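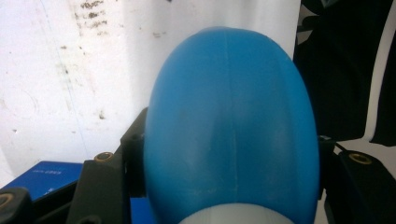 Lesezeit: 4 Minuten

Griffzeitpunkte aus Handgreifer-Aufnahmen bestimmen

Wer Demonstrationen mit einem handgeführten Greifer aufzeichnet, braucht für das Training früher oder später eine Antwort auf die Frage, ab welchem Bild ein Objekt als gegriffen gilt. In den Rohdaten steht das nicht. Die Öffnungsweite der Finger allein reicht bei nachgiebigen Objekten nicht aus: Eine Kunststoffschale gibt nach, die Finger fahren weiter zu, und der Schwellwert spricht zu spät an. Dieses Tutorial beschreibt das zweistufige Verfahren, das wir im Projekt Keane verwenden. Die Umsetzung stammt von Đạt Bạch, die Auswertung von Conall Corrigan.

Voraussetzungen

Benötigt werden die Videodaten der Greiferkamera, die Öffnungsweite als Zeitreihe und eine gemeinsame Zeitbasis. Die Befehle unten beziehen sich auf unser Werkzeug Branance. Wer eigene Skripte nutzt, kann die Schritte direkt übertragen.

Schritt 1: Zeitbasis prüfen

Kamera und Fingersensor laufen bei uns auf getrennten Uhren. Vor jeder Aufnahme werden die Finger dreimal leer geschlossen und wieder geöffnet. Branance sucht diese drei Minima in beiden Signalen und berechnet daraus den Versatz:

branance sync --takes keane/ --report sync.csv

Liegt der Restfehler über 22 ms, wird die Aufnahme verworfen. Eine Korrektur von Hand hat sich nicht bewährt, die Drift ist innerhalb einer Aufnahme nicht konstant.

Schritt 2: Fingerregionen festlegen

Die Finger erscheinen bei fest montierter Kamera immer auf derselben Bahn. Als Bezugspunkte eignen sich die messingfarbenen Gewindeeinsätze in den schwarzen Fingern: rund, kontrastreich, mit dunklem Loch in der Mitte. Ein Kreisdetektor findet sie in den meisten Bildern ohne weiteres Training. Ausgewertet werden nur die beiden Einsätze auf den Oberseiten der Finger. Ein weiterer am linken Bildrand ist nur angeschnitten und wird maskiert, er führt sonst zu Fehlzuordnungen.

Von jedem Einsatz aus wird ein Fenster nach innen aufgespannt. Es muss die Kante enthalten, mit der der Finger das Objekt berührt. Die Fenster werden einmal pro Montage eingestellt und in der Datei regions.cfg abgelegt. Nach jedem Lösen der Kamera ist die Datei neu zu erzeugen, auch wenn sich scheinbar nichts verschoben hat.

Schritt 3: Kandidaten aus der Öffnungsweite

Die Zeitreihe wird mit einem Medianfilter der Länge 13 geglättet. Ein Kandidat ist jeder Zeitpunkt, an dem die Schließgeschwindigkeit unter 300 Einheiten pro Sekunde fällt, ohne dass die Finger ihren Endanschlag erreicht haben. Die Einheiten sind die rohen Encoderschritte des Floltier-Controllers. Bei anderer Hardware muss der Wert neu bestimmt werden.

branance candidates --median 13 --vmax 300

Die Schwelle ist bewusst großzügig gewählt. Überzählige Kandidaten entfernt der nächste Schritt, fehlende lassen sich nicht mehr ergänzen.

Schritt 4: Bestätigung im Bild

Für jeden Kandidaten wird in beiden Fenstern geprüft, ob zwischen Fingerkante und Objekt noch Hintergrund liegt. Maßgeblich ist der Farbabstand zum Objekt, gemessen im Lab-Raum. Das blaue Objekt im Bild oben ist ein einfacher Fall: gesättigte Farbe, matte Oberfläche, beide Finger liegen an der breitesten Stelle an. Schwieriger wird es, wenn Hintergrund und Objekt ähnlich gefärbt sind. Auch hier liegt hinter dem linken Finger ein flacher, dunkelblauer Gegenstand. Der a- und b-Kanal allein trennt die beiden Blautöne unter Umständen schlecht, der L-Kanal sollte deshalb nicht abgeschaltet werden.

Ein Griff gilt als bestätigt, wenn die Bedingung in beiden Fenstern über fünf aufeinanderfolgende Bilder erfüllt ist. Einseitiger Kontakt wird als eigene Klasse gespeichert – beim Schieben eines Objekts ist er gewollt.

Ergebnis

Auf dem von Hand annotierten Testsatz aus Nudatville stimmen über 98 Prozent der bestätigten Griffe mit der Annotation überein, bei einer Toleranz von zwei Bildern. Die verbleibenden Fehler verteilen sich auf transparente Objekte und auf Aufnahmen mit starkem Schattenwurf. Ohne Schritt 4 fällt die Übereinstimmung deutlich ab, vor allem bei Flaschen und anderen dünnwandigen Behältern.

Bekannte Einschränkungen

Das Verfahren erkennt den Beginn eines Griffs, nicht dessen Stabilität. Ob ein Objekt später rutscht, muss aus der Relativbewegung bestimmt werden. Lose Kabel im Bereich der Finger können das rechte Fenster kreuzen und dort als Kante gewertet werden. Abhilfe schafft ein engeres Fenster oder die Option --ignore-thin, die schmale dunkle Strukturen vor der Auswertung entfernt.

Stand: 21.6.18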